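**26th February. Kitchen sim, episode acceptance rules**

Went through the draft rules with Kaiwen Cao this morning before starting the knob and door tasks in the Drelilberg set. The old sheet from Yau was written for tabletop work with a fixed base, and half of it doesn't carry over. Notes as we agreed them.

1. Seed, scene version and controller version go in the log before the first step. An episode missing any of the three is rejected, even if the task succeeded.
2. Success is read from the joint state of the appliance. No judging by eye from the wrist view. Knob tasks need 40 degrees of turn from the start angle, held until the arm has backed off.
3. Start angles are randomised per knob, and the start value is logged for each one, including the knobs the task doesn't touch. 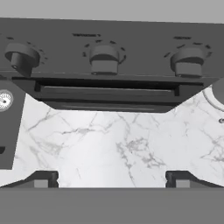

4. If a neighbouring knob moves by more than the tolerance, mark the episode "side effect". It stays in the set but doesn't count as a success. Kaiwen wanted these thrown out. I'd like them kept for the Zerkthorpe people, who asked for failures with a cause attached. Kept for now, to be looked at again in March.

Speed and clearance next. The limits in the sim should be the ones we would accept on hardware, or the policies learn moves we can't use. The draft only gave a distance to the nearest object, and that says little when the arm has a counter run on one side, cabinets on the other and the whole stretch of tiled floor up to the fridge to swing through. So we now have two figures: 119 mm minimum from any fixed unit while travelling, and a reduced speed once the gripper is inside that for the approach.

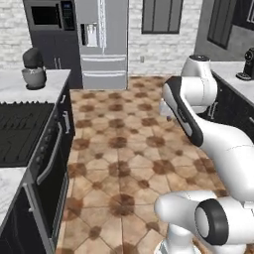
Clearance has to be checked on every link, and the old script only checked the gripper. It also took the fixed units from a hand-made list, which had the big appliances in it and not much else. In this kitchen the coffee machine on the right-hand counter is the sort of thing that gets left off, with the upper part of the arm working on that same side. New script reads everything from the scene file. Ran it over the old batch: 183 episodes flagged out of 2000. Haven't sorted real contacts from near passes yet.

5. Contact with anything not named in the task ends the episode. Log the link, the object and the peak force.
6. Home pose between episodes. No chaining, even where it would save time.
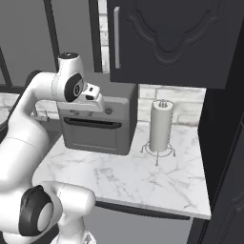
7. Object names come from the scene file and nowhere else. Vullilgate used their own names last year and we spent days matching them up.
8. Any change to these rules gets a new version number, and old episodes keep the number they were recorded under.

Still open: what to do about timeouts. Kaiwen counts them as plain failures. I'd prefer a separate label, as some are only slow approaches under the new speed limit. Will rerun the flagged batch with the limit on and see how many hit the cap.

To do: send version 2 of the sheet to Kaiwen, delete the hand-made list from the repo, fix the units in the force log (still mixed).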